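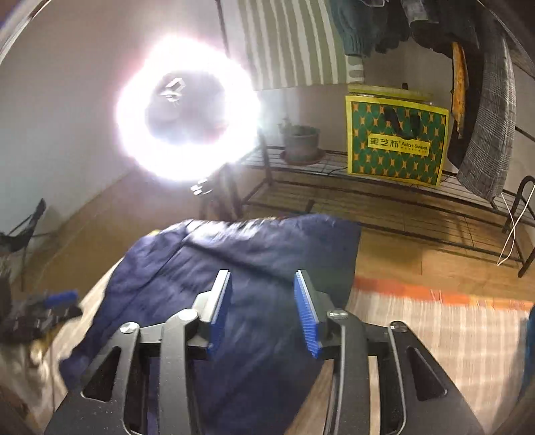 Navy cloth on the wood surface, ring light on.

We use cookies to keep you signed in. Accept / Manage

Thread: Whitish glare on dark blue fabric

gruvance_40
Trying to get a usable color reference for navy yardage I list under the name Umali. Ring light stands behind the cloth, switched on. I get a bright patch at the top left, and the left half reads purple while the upper right goes slate. Same bolt. Camera white balance is fixed. Is this the lamp or the dye?

nolen116
Lamp position. Light coming from the far side at a low angle reflects off the weave straight at you. Move it to the side and raise it 30 inches. Also iron the cloth - every crease throws its own shadow.

seamledger
Disagree on ironing. Buyers want to see how it folds. I'd flatten half and leave the rest.

nolen116
Fine for drape. Useless for color, and color was the question.

clikano
Moving the lamp fixes the patch. I doubt it fixes the purple. Cheap LEDs render navy badly. Try window light at noon, same settings, and compare.

gruvance_40
Lamp moved, patch gone. Purple is weaker but still there on the left. Will try the window tomorrow.

seamledger
Put a gray card in while you're at it.

Contact | Copyright Clikano Boards | Back to top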